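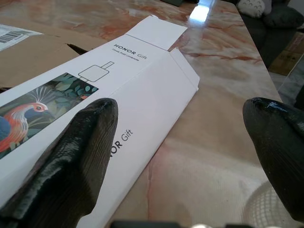
Umbrellas join the gift table at Pudmont

The Pudmont community lounge has started packing prizes for its winter raffle in July, and boxed gifts are going out on the marble coffee table in front of the grey sofa, where the packing is done each Wednesday evening.

Organiser Evanthia Economou said small boxed items, such as folding umbrellas, were easier to wrap and post than the hampers offered last year. A box marked "HONOR Gift", with a colourful bird on the front, is among the items for this year's draw.

"People kept asking for something they could carry home on the bus," she said.
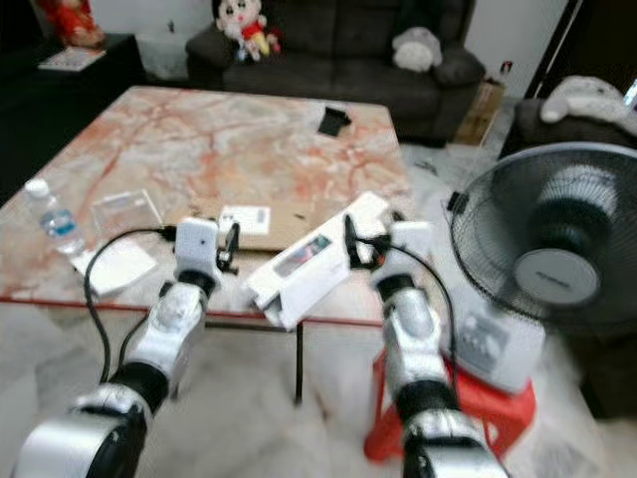 Page last changed: Wednesday, 4:10 pm

The raffle has 500 tickets, sold at the front desk and at Gidey Books. Each box is checked, closed and labelled before it goes into the cupboard. Plush toys can still be donated, but they must be clean and in good condition.

Milan Verhoeven is taking offers of wrapping paper and flattened cardboard. Winners will be phoned, and prizes can be picked up from the lounge after 3 pm.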